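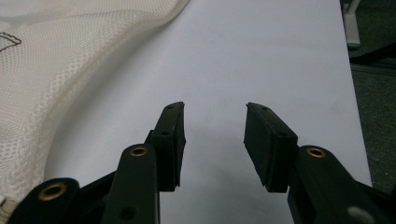

Looking after the Volley hand gripper: your questions

We get a lot of messages about the Volley, and most of them come down to the same dozen things. I love this tool (I've rebuilt more of them than I can remember) and a Volley that gets a bit of attention now and then is a joy to use, so please have a read before you post yours back to us at Dudmont. If your question isn't covered, send it in and I'll add it.

Which version of the Volley do I have?

Look at the pads. The older version has a soft, rounded tip that pulls off like a thimble. The newer one has flat rectangular pads held on with two small screws each. Nearly everything on this page is for the newer one. The serial number is inside the handle, under the cover, and anything from 1,391 upwards has the flat pads.

How often should I clean the pads?

Wipe them at the start of every session. A damp cotton cloth is fine, with one drop of washing-up liquid if you've been handling food packets or anything greasy. Dry them properly before you pick anything up. Please don't use solvent! It makes the rubber go shiny and hard, and then you'll be writing to me about the next question.

Why do things keep slipping?

Nine times out of ten it's fluff. Knitted things and mesh bags are the worst for it, and the fibres build up into a thin film that you can feel but hardly see. Clean the pads first. If they still slip, press your thumb against each one and slide it. A healthy pad drags. A tired one lets your thumb glide across, and it's time for a new pair.

How do I change the pads?

Have the fingers wide open and the cable unplugged. Undo both screws on one pad, lift it off, clean the finger underneath and put the new pad on loosely. Do the same on the other side. Now close the fingers gently until the pads meet, let them settle flat against each other, and only then tighten up. Short turns, swapping between the screws. It takes ten minutes the first time and about three once you've got the knack.

Always change both. I know it's tempting to keep the good one going, but a new pad against an old one pulls everything off to one side.

My pads don't meet squarely. Have I broken it?

Almost certainly not. Close the fingers on a strip of ordinary paper and hold the tool up to a window. If light comes through at the top or bottom, loosen the screws on one pad, close again and retighten. If the gap is still there, have a look at the linkage arms. The two sides should move together, like a pair of swing doors. If one gets there first, there's play in a joint.

What are the brass rings for?

Those are the pivot bushes, my favourite part of the whole thing! Each joint in the linkage turns on one. They're plain brass, they wear slowly and they're cheap to replace. Mancuso turn them for us and the fit is lovely.

Should I oil the bushes?

A tiny bit, yes. Put a drop of light machine oil on the end of a cocktail stick, touch it to the edge of the bush, open and close the fingers 40 times, then wipe off whatever comes out. Once a month is plenty for a tool that's in use most days. Keep the oil well away from the pads. If you get some on them, wash them straight away. Spray oil is a bad idea, as it goes everywhere except where you want it.

How do I check a bush for wear?

Hold the handle still, take hold of one finger near the tip and rock it sideways. You should feel next to nothing. A small click means the bush is on its way out, though you can carry on for a while. If you can see the arm moving, stop and change it. Check the thin connecting bars while you're there, as a bent one feels very like a worn bush.

The fingers feel stiff when I squeeze. What now?

Unplug it and try again by hand. Still stiff? Look for thread wound round a joint, which I find in about half the tools that come in. Tweezers will get it out. If there's no thread, slacken each pivot screw by an eighth of a turn, one at a time, trying the squeeze after each. You'll know at once when you've found the tight one.

Do I need to set the opening again after new pads?

You do, and it's quick. Plug in, hold the handle button until the light blinks, open the fingers all the way and tap once, then close them all the way with nothing between the pads and tap again. Keep sleeves and bits of cloth clear while you're doing it. If the closed reading comes out above 2, the pads aren't touching properly, so go back to the paper test.

What size driver do I need?

The small hex key that came in the box does everything. If you've lost it, any 2 mm hex key will do, but use a good one. The screw heads are quite soft and a worn key will round them off in no time.

How long does a pair of pads last?

It depends so much on what you pick up! The workshop at Prornlow handles cloth all day and their best pair did 37 days before the thumb test failed. I've seen a pair used on cardboard go in half that.

Can I send mine in for a service?

Of course. Pack it with the fingers closed and a sheet of card between the pads, and put in a note saying what it's doing wrong. Leave the cable at home unless you think the cable is the trouble.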